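Setting up the Moveck gripper kit for a pick-and-place job
Posted 19 Aug 2021 by Santosh Srivastava

If you've just taken delivery of the Moveck kit, put the kettle on first, because the first afternoon goes far better when you don't rush it. I bought mine through Orklow and have now fitted it twice, once badly and once well.

Before you start, switch the arm off at the wall. Offer the gripper up to the wrist and do all the screws up by hand before you tighten any of them. Then plug in the cable and leave it a generous loop — I pulled mine tight the first time and the wrist ran out of slack halfway through a turn.

Switch on, open the Jorkham software and choose "New tool". Type in 252 for the tool length and 200 for the approach height, both in millimetres. Leave the speed on its lowest setting for now, however tempting it is to hurry things along!

Next, teach three points: one above the object, one at the object and one above the bin. Save each one as you go. Small toys are lovely to practise with, as they're light and come in all sorts of awkward shapes.

Run the whole thing slowly a few times with your hand near the stop button, and nudge the bin point up a little if the jaws come too close to the rim.

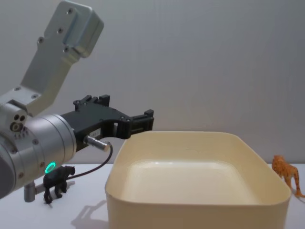 Do I have to teach the points again if I move the bin?
Only the bin point. The two object points stay as they are, so long as the objects and the arm haven't moved.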